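Small apartment, no dryer – how do you get things dry in winter?

Forum: Home and Household > Laundry

waddenhill
Moved into a one-bedroom in February and there is no dryer hookup. The building has machines in the basement, but two of the four dryers are out and the others leave everything damp. I have been hanging clothes indoors and jeans take two full days. The bedroom window is fogged every morning. What are people doing? I don't want to run the heat any higher than I have to. Electric bill is already over 100.

tcoyle
Dehumidifier. Close the door to one room, put the rack in there, run it for the evening. I did this for three winters. Jeans go on before dinner and are dry when I get up.

marlo_k
Before you spend money, run a second spin. Most washers will let you pick spin only at the end. It takes a few minutes and you would be surprised how much water comes out of towels. Then leave space between things. People put a whole load on one rack and wonder why it smells.

Ayuba Antwi
Agree with marlo_k on the spin. I would also put shirts and light tops on hangers and skip folding them over a bar. When you fold a shirt over a bar the two layers sit against each other and that part stays wet the longest. On a hanger the air gets inside. I use a rack with a single top bar for this and keep the flat folding rack for socks and underwear.
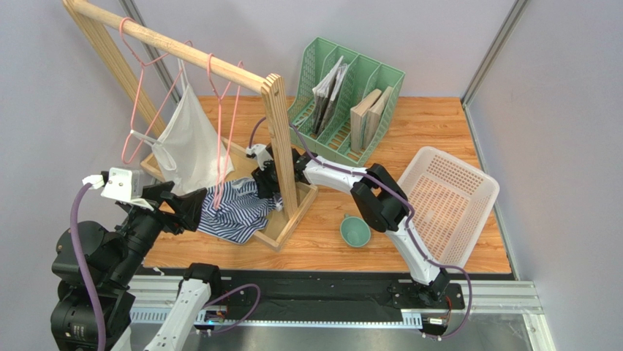 The other thing is where you put it. Mine used to be in the corner of the bathroom and nothing dried, fan or no fan. I moved it to the hallway, away from the wall, and a normal load is done overnight. Turn the shirts around once if you remember.

tcoyle
Hangers are fine for shirts but they do nothing for the fogged window. The water has to go somewhere. If you dry a load in a closed up apartment you are putting all of it into the air and then into the walls.

Ayuba Antwi
I open the kitchen window for ten minutes in the morning and again at night. No mold in four years. I am not saying a dehumidifier is bad, I am saying not everyone needs to buy one.

tcoyle
Depends on the climate. Where I am it rains until May and opening the window brings in more damp.

marlo_k
Cold outside air is usually dry once it warms up, even on a gray day. But if it's mild and raining then yes, tcoyle has a point. Get a cheap humidity gauge and look at the number before you argue about it.

waddenhill
Thanks all. It is cold and mostly dry here, so I'll try the window first. Does a plain fan help?

lim2201
A fan helps more than anything else for the price. Low setting, aimed at the bottom of the clothes, because that is where the water ends up. Leave it on all night, it costs next to nothing compared to an 800 watt heater.

marlo_k
Second the fan. Don't point a heater at a rack though, and don't hang anything over one.

waddenhill
Update from Sunday. Extra spin, shirts on hangers, fan on low in the hallway. Shirts were dry by morning. Jeans still damp at the waistband and pockets.

Ayuba Antwi
Turn the jeans inside out and hang them by the waist with the pockets pulled out. Flip them right side out when the pockets are dry.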